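4.3 Setting the policy rate path

Before you run a forecast in Prurkano, the program needs a path for the central bank rate. Without it, the bond and loan tables stay blank.

1. Open the Scenario menu and choose Rate Path.
2. Select the base month. For quarterly models use March, also if your data begin later.
3. Type the starting rate in basis points, without the percent sign. For a rate of 4 percent you type 400. 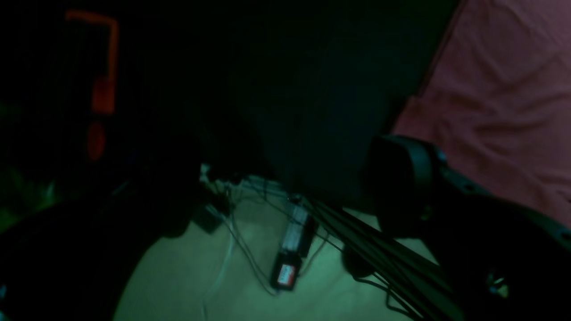

4. Choose the inflation series. Food prices can be kept inside the main index or loaded as a separate series – the second way is slower, but the report becomes easier to read.
5. Press Check. The program compares your path with the last saved one and marks each change in the log.

Note: Message 257 means that two meetings have the same date. Delete one of them and press Check again.

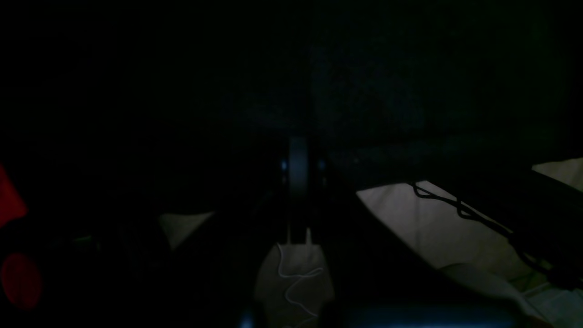
6. Save the path under a new name. Do not use the name "Default".

Caution: If you import a path from Dekia, the decimals are read as whole numbers. A rate of 1.07 percent must arrive as 107. Correct the column by hand before you save, as the import can not be undone.

Users with a shared license must ask the model owner to unlock the scenario first. The unlocking is explained in section 4.5.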